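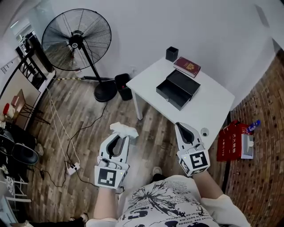 Re: [collemlow-desks] small desk clear-out, who's got what

Search the archive Search Advanced

Mon­day, January 5, 2026
From: Naomi Kombo

Hi all, quick one between calls.

Oona, the small white table is fine where it is. Fan can stay next to it too. What I'd like sorted is the stuff on top and on the floor:

- black drawer box: tray left pulled out. Please empty it, pens go in the black holder at the back
- red booklet with the gold emblem. Looks like a passport?? If it's yours come and get it TODAY, don't leave that lying around
- white power strip + cables. Route them along the wall please, I've nearly gone over twice
- used tissues in the black wastebasket behind the fan, you know who you are

Kimutai has more than 2 spare cable ties, ask him. Locker code is still 1684.

On Jan 4, Oona Koskela wrote:
> Are we keeping the little table by the wall or is it going
> to Kovcombe with the rest? Erick says keep, Pendo says go.
> Also what about plastic bags, there's always one left
> on something. Can we have a bag hook or do I just
> bin them?

Bags: bin them if they're empty, check first tho. Hook is a nice idea, Erick can you look at prices. Nothing fancy.
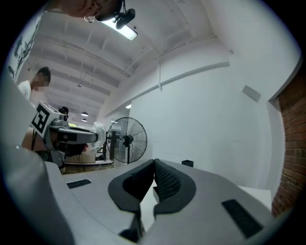 The big room, pendant lamps and a white plastic bag.

Also on that room, the mural wall stays bare, no shelves, that was agreed last April. Pendant lamps stay as well. Pendo I know you hate them.

Will do a walk round at 4 and anything unclamed goes in the lost property box.

Naomi

Recent messages in this list
Kettle descaler, again
Obura delivery, who signed?
Ulance keys for the side door
Chairs going to Kovcombe

This site uses cookies to remember your archive settings. Accept Manage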